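Prollura, a small game about folding laundry

Read me before you unzip anything, please! Last updated 2022-02-25.

So this is the prototype I've been poking at since January. Prollura is a slow little puzzle game where you run the night shift at a laundry in a town called Hirnley, and customers drop things off with notes pinned to them. You fold, you read the notes, you decide what to do about the notes. If you've played any of those games where you sit at a desk and paperwork slowly ruins your life, you'll know the mood I'm after (mine is gentler, I hope, but the third night does get a bit mean).

What's in the folder

The build is in "play" and the source is in "src". There are 11 nights planned and 2 of them are really finished. The rest load fine but the customers mostly say placeholder lines, and one of them just says "hat". I'll get to it.

To start, run the file called prollura in the play folder. Mouse only for now. Click and hold to grab cloth, drag to fold, right click to smooth it out. Escape saves and quits without asking, so watch your fingers.

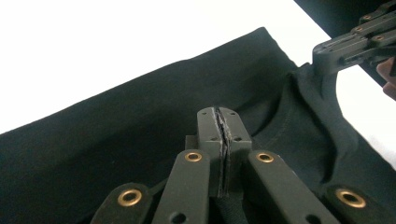 The cloth is the part I've rewritten the most. Each garment is a grid of points joined by springs, 80 to a side, and my laptop gets unhappy at 100. Flat areas were easy. What kept going wrong was anything like the bunched-up folds on the right of that dark green knit, next to faint ripples that barely rise at all. My first version did one or the other, so shirts looked like either cardboard or soup! Now the stiffness changes with how sharply the cloth is bent, and I like it a lot better. The code is in src/cloth if you want to steal it.

Things I know are broken

Sleeves sometimes pass through the table. Socks can be folded forever, and your score keeps going up, which I might keep. The Brident customer's note shows up twice if you load a save on night two. Sound cuts out when you change windows.

Using it

Code is MIT, the writing and art are mine, so ask first. Bug reports are very welcome, and tell me which night you were on and what you were folding. Next up is the ironing board, and then probably the menu font.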